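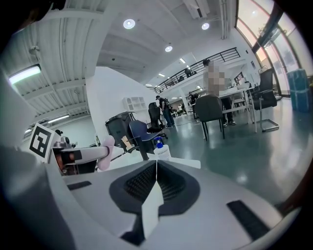
*The open floor at Covik: mesh-back chair, blue chair and plenty of green.*

# Covik Shared Office: Your Questions

**Can I move the chairs?**
Please do! Roll them wherever you like, then bring them back to a desk at the end of the day.

**Blue or black?**
Try both! The blue one has a padded seat and armrests, and people get very attached to it. I'm a mesh-back person myself (so good on long afternoons).

**How do you keep the floor so shiny?**
We mop it every evening and polish it every 3 weeks. It's dark green and bounces the ceiling lights right back at you, and I love it.

**Can I have drinks at my desk?**
Yes, if they have a lid. Wipe up spills right away, please.

**Is there somewhere to take calls?**
The Konholm room, by the stairs. Book it in slots of 15 minutes.

**Are you getting more chairs?**
We are! The next batch comes in February, and members can test them first.

**Who do I ask about a squeaky wheel?**
Me, Sosina Gebretsadik, at the front desk. I have oil!

Updated 9 Jan 2019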